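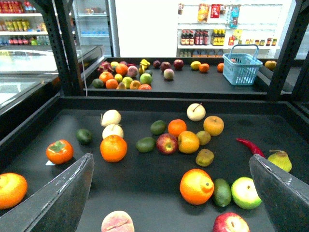
Flood Warnings Should Name the Streets

The regional warning service in Clollham does its forecasting well. Its river predictions in April were accurate to within a few hours, and the staff deserve credit for that work. The difficulty lies in the wording of what reaches the public.

The statement issued that month advised residents of "low-lying areas near the Prosik" to take precautions. Many households along Szalai Road did not consider themselves to be in a low-lying area. The road sits above the old mill and had stayed dry in earlier floods. Water entered 33 homes there before dawn, and most of the occupants had read the statement the previous evening.

Vilmos Szilágyi, who managed the gauging station at Lendodach for 30 years, has long argued that each predicted river level should be published with a list of the streets it would reach. The maps needed for this already exist. They cover 471 properties on the east bank and are used daily by the planning office.

Officials have raised a fair objection. A street left off a list may flood, and its residents may feel misled. Máte Balogh of the district council has also pointed to the risk of legal claims. Both concerns can be met with a plain statement of uncertainty and a second list of streets that could be affected if rainfall exceeds the forecast.

The service plans to review its message templates in October. It should adopt street lists at that time, beginning with the east bank, and send them by text message as well as posting them online. Older residents in particular still rely on the telephone.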